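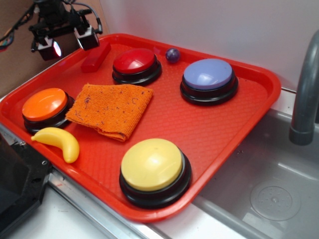 Skukex, the pleasure-flight firm that sells balloon and light aircraft trips from the old Favia airfield, says it will start seaplane tours of the reservoir in June. Tickets went on sale on Wednesday morning. The aircraft has yet to arrive, the jetty has yet to be built and the water company has yet to sign anything that Skukex is willing to show.

None of that has slowed the launch. The firm's website already has a countdown clock, a choice of three routes and a gift box with a ribbon. The longest route, sold as the Grand Ghumman after the hill at the northern end of the water, costs £781 a head and is described as "an hour you will never forget". Read on a bit and the hour turns out to include the safety talk, the boat out to the aircraft and the boat back. Time in the air is given as 35 minutes "subject to wind, traffic and pilot discretion".

Dennis Mellor, who runs the commercial side at Skukex, was cheerful on the phone and did not want to be drawn on the timetable.

"We've been flying people out of Favia for years and they come back grinning," he said. "The seaplane is the next step. People are already buying, and they wouldn't be if they didn't trust us."

They may trust the firm, but a fair number of them are still waiting to fly with it. According to the most recent accounts, Skukex was holding 3366 vouchers that had been paid for and not used, nearly all for balloon flights. Mr Mellor said the figure was "normal for the trade" and blamed two poor summers. He would not say how many of those customers had tried to book and been turned away.

One of them is Zubaida Khokhar, who was given a balloon voucher by her sister for a big birthday. She has had six dates cancelled, four for wind, one for a waterlogged field and one with no reason given. On each occasion she was told the evening before, after she had swapped a shift at work.

"I don't blame them for the weather," she said. "I do blame them for selling more and more tickets when the people who've got them can't get up. And now there's a seaplane. I got an email asking if I'd like to upgrade. Upgrade from what? I haven't been on anything."

The email, which she forwarded to us, offers balloon customers £100 off a seaplane seat if they hand back their existing voucher. The small print says the new ticket runs from the day of the swap and that refunds are then "not available in any circumstances". A customer who paid more than that for the original voucher would be giving up the difference. Mr Mellor said the offer was optional and that "a lot of people have jumped at it". Asked how many, he said he would find out. We had not heard back by the time this went up.

## One aircraft, eight seats

The aircraft is to come from Rikuvis, a leasing business that Skukex describes as its "aviation partner". It has eight passenger seats. The brochure speaks of departures "throughout the day, every day, all summer", which for a single aircraft with a single crew looks hopeful, and that is before anyone has looked at the fog that sits on the reservoir most mornings until ten.

Ehsan Niazi taught people to fly floatplanes before he retired and still lives within sight of the dam. He thinks the idea could work on a small scale and says the published plan is something else.

"You can do a few trips on a calm day, and it's lovely, I'd be the first to say so," he said. "But that water is narrow and it bends. With a westerly you get a chop at the dam end and rotten air off the hill. I'd want to be shown where they mean to land when it's blowing. The map in the brochure has a dotted line going over a sailing club."

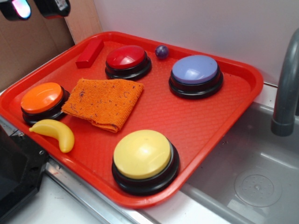 *A red serving tray with round push buttons, an orange cloth and a yellow toy banana.*

The sailing club says it first heard about the seaplane from a member who had seen the advert. Its secretary, Kurniawati Tarigan, has since written to Skukex twice. She had a reply to the second letter, which thanked her for her interest and included a discount code.

"We've got children in small boats out there on most dry evenings," she said. "I would like a grown-up conversation about who gives way to whom. I don't need a discount code."

Skukex says it will consult "all lake users" before the first flight. The notice on its website gives no date, no address and no name to write to.

There is a planning question too. The jetty needs permission, and the application was still marked as incomplete on the council's website when we looked. A parish councillor, Naveed Baloch, said he had no quarrel with the tours themselves and that the two cafés at Favia could do with the trade. He was less happy about being told it was settled.

"I've seen the leaflet in the post office with our village on it and a plane parked outside," he said. "We haven't had the application in front of us yet. If they come with proper noise figures and a proper car park, fine, we'll read them. So far I've had the leaflet."

The leaflet claims the tours will bring "a major boost" to local shops. Skukex was asked what this was based on and sent a paragraph about rising demand for days out. There was nothing in it about Favia.
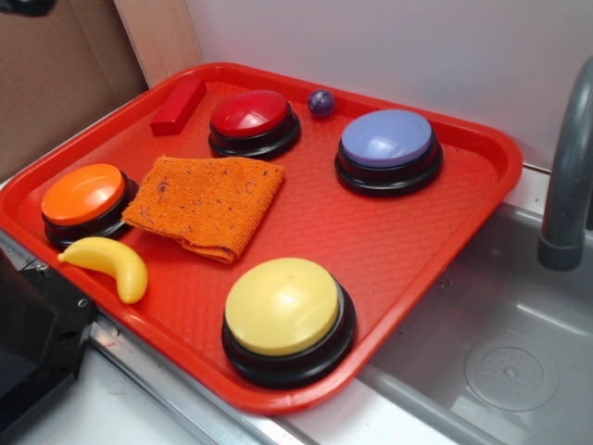 **What happens to the money if the seaplane never turns up?**

Under the terms now on the Skukex website, ticket holders would be moved to a balloon or light aircraft flight "of similar enjoyment", and a cash refund would be at the firm's discretion. The terms do not say who decides what is similar.

Mr Mellor said it would not come to that. The aircraft was being painted, he said, and would be flown in "in good time". He could not say where it was being painted. Rikuvis did not return two calls and an email.

Seaplane tickets are sold without a fixed day. Buyers are asked to register for dates once the booking calendar opens, and the page for that currently says "coming soon". Ms Khokhar has been offered a seventh date for her balloon and has already asked a colleague to cover.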